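Building Materials 2: Handout 6
Internal brick walls: bond, joints and sound
Brodie McPhee

These notes cover unplastered brickwork inside heated buildings. External walls were dealt with in Handout 5. Read the section on joints before the Skakbridge site visit.
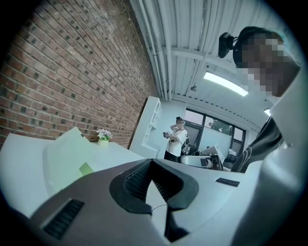
Reading time: 2 minutes

1. Colour variation
Clay bricks darken where they sit closest to the fire or where air is short during firing. A mixed load gives a wall with dark bricks scattered among red ones. Bricks should be drawn from several packs at once, otherwise the dark ones gather in patches. Colour alone is not a measure of strength. Ask for the test sheet.

2. Joints
Pale mortar makes every course easy to read, including errors in level. Standard bed joints are 10 mm. The mortar should be weaker than the brick, so that movement cracks follow the joint and can be repointed. Indoors, a flush or slightly recessed joint is usual. Deep raking collects dust and should be avoided behind desks and worktops.

3. Sound
Bare brick absorbs very little sound at speech frequencies. In a room with a hard floor the reverberation time will be long unless the ceiling or furnishings make up the difference. Cloth on tables has a small effect, mainly at high frequencies. For the Umali exercise, take the floor area as 737 square metres and ignore furniture.

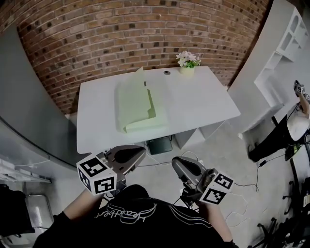 4. Fixings
Fix into the brick, never the joint, if the load is permanent. Keep holes clear of the brick edges. For the Dritberg shelf problem, use fixings at 600 mm centres and check pull-out for each one separately.

Question sheet 17 goes with this handout. Bring it to the December tutorial.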